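Week 7 — Can machines do chores yet? (notes, not complete, slides have the graphs)

Admin first. Problem set 3 moves to the end of May. Reading is the Maddocks survey, sections 2 and 4 only, skip the math appendix. Lab sign-up sheet is on the door.

Where we left off: arms bolted to a factory floor are good at one thing, over and over, part always in the same spot. Spot welding, pallet stacking, paint. Move the part a couple of inches and the old ones miss it completly. So the question for today is what happens when you take away the fixture. Homes have no fixtures. Small shops mostly don't either.

Chore vs. task. We use "task" for a single thing with a clear end (put cup on shelf). "Chore" is a pile of tasks plus deciding which ones matter (clean up the kitchen). Most demos you see online are tasks. Keep the two apart in your write-ups, I will mark down for mixing them.

The Leslow trial, shop floor. Bin sorting, mixed hardware, two arms. 215 bins attempted, 72 finished with no human touching anything. Bolts and brackets fine. Trouble was with bagged parts, anything shiny, anything with a tail on it — straps, hoses, wire. Operators stepped in mostly for tangles. Note that an intervention was logged even if the person only nudged the bin, so the number is strict.

Pavach, the home one. Three rooms, pick up things left on the floor and put them where they go. Soft toys and shoes went well. Cables were the worst category by a long way, same as Leslow. Also rugs: edges fold up under a wheeled base, and a flat object half on a rug sits at a tilt, so the grasp planner gets a bad angle. Write this down, it comes back in lab.

On demonstrations. Instead of coding each motion you record people doing the job and train on that. Marker blocks at the wrist, printed with black square patterns, so hand position can be tracked. A desk phone makes a good pickup object: stiff body, handset, coiled cord between fixed and floppy. Two hands needed if you want it tidy.

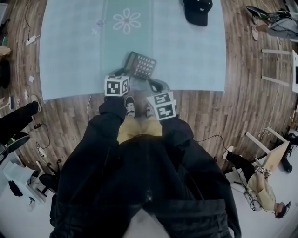 Can a robot pick up a corded phone off the floor and put it away today?
Sometimes, if it has practiced on that phone or one close to it. Lifting the body is the easy part. Keeping the handset from swinging and the cord from catching on something is where runs fail, and a new room usually makes the success rate drop again.

Why cords are hard, short version:
Shape changes while you hold it. Thin, dark, often lost by the depth sensor. Pulls on whatever it is attached to, so moving one object moves two. Coiled ones store energy and spring back when let go. Simulators handle all this badly, which is why people go and record the real thing.

What works now: folding towels (slow), loading a rack with known dishes, wiping a flat table, vacuuming obviously. What sort of works: laundry from a heap, opening unfamiliar drawers. What doesn't: a whole room, start to finish, with nobody standing by.

Uvosard scoring, for lab. Full point if object ends in its place, half if moved but dropped or left hanging, zero otherwise. Time is recorded seperately, do not fold it into the score.

For next time: pick one chore you do at home, break it into tasks, mark the ones needing two hands. One page max. Bring it printed, we swap at the start and I collect them after the break.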